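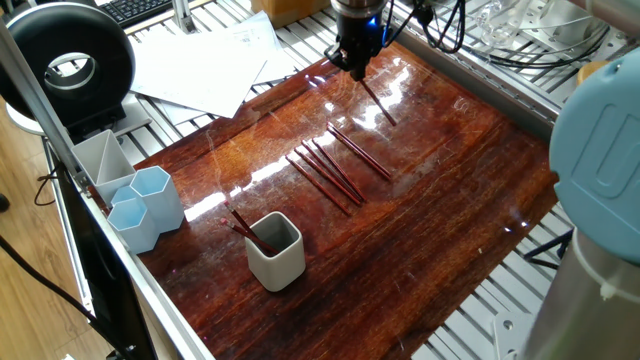

Dark red pencil over the polished board

Date: Jan 28, 2020
Subject: Re: Cloudy haze in cast pieces after annealing

Hello everyone,

I've been meaning to answer this one since it came through, and the kiln is busy this morning so I finally have a quiet hour and a pot of coffee to do it with. Quoting the part I mean to answer:

> I cast three small blocks in November, all clear, all from the same
> batch of billets, and every one of them came out with a whitish veil
> just under the skin. The middle is lovely. I can grind it off but I
> lose the crisp corners. Is it the mold, the glass, or me? My kiln is
> an old front-loader and I hold at the top for 3 hours.

First of all, please don't blame yourself! I had the very same veil on a whole row of bookends some years back and nearly gave up casting over it. My guess is that it's mostly the mold, with a little help from that long hold at the top. Plaster and silica mixes start to break down if they sit too hot for too long, and the surface of the glass picks up whatever they shed. I would cut your hold in half before changing anything else, and see what the next block looks like.

The other thing is how fast you come down afterward. Glass likes to go cloudy while it lingers in the upper range, over 1,240 degrees or so (Fahrenheit, for our friends overseas), and an old front-loader with thick brick will linger there quite happily. I crack my door an inch, in short bursts, wearing the big gloves and the face shield, until the reading drops. Then I shut it and let the anneal take as long as it wants. My last block, the one I call Prora, sat in there for days and I didn't peek – well, I peeked once.

As for the corners, you can save more of them than you think. Work the flats wet, go gently, and put a tiny bevel on every edge before you start so they don't chip. I finish by hand with a 2,000 grit pad and then cerium on felt. It's slow, but I find it restful with the radio going.

One more question for you: did you wash the billets? I used to skip it. Now mine get soap, a good rinse and a lint-free towel, and I handle them with clean cotton gloves after that.

If anybody is going to the Trurudstead glass weekend, I'll have the hazy bookends with me and you're welcome to come pick them up and turn them around in the light. I also still have 18 pounds of clear offcuts to give away if someone can use them for test pieces.

Warm wishes, and do write back with how the next one goes,

Alard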